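Sorting Out the Scoop Station: our project report

We started this project because of one very annoying cupboard. Our practical room keeps its bins, tubs and trays stacked wherever they fit, and getting a set ready for a lesson meant lifting down half the shelf. Our group wanted to find out whether a better layout would save time, and whether the containers themselves made a difference. We were surprised how much fun it was!

Method

We gave ourselves 4 weeks and called the plan Bamedmont, after a town in a story Latrice Wojcik was writing at the time. First we pulled everything out and grouped it by what it was made of: clear containers, coloured plastic bins, pale grey trays and stainless steel ones. Then we timed each other fetching a full set, before and after moving things about.

The clear containers were my favourites to work with. You can check the contents from the side without lifting anything, so refilling goes much faster -- and grains look lovely in them under the lamp.

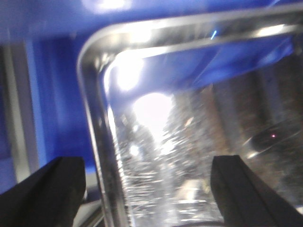

Granular contents in a clear rectangular container.

Results

Fetching a set took 79 seconds with the old layout, averaged over all our runs. With bins on the left, grey trays next and steel trays on the right, it dropped by more than half. We ran it again in the afternoon when everybody was tired, and the new layout still won.

Steel was a mixed story. It wipes down beautifully, but the polished floor of a tray shows every fine scratch and throws the light straight back at you, which made small grains hard to spot when we were checking for leftovers. The matt grey trays were much kinder on the eyes. 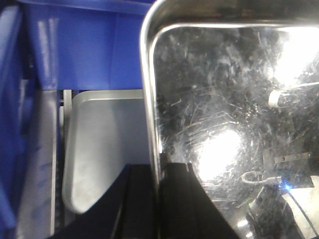 Elfriede Meinecke wrote in the feedback book that she would keep the steel trays for wet work anyway, scratches and all, and asked us to try labels on the short ends of the bins next. We have already cut 6 of them out of card and will test them in February.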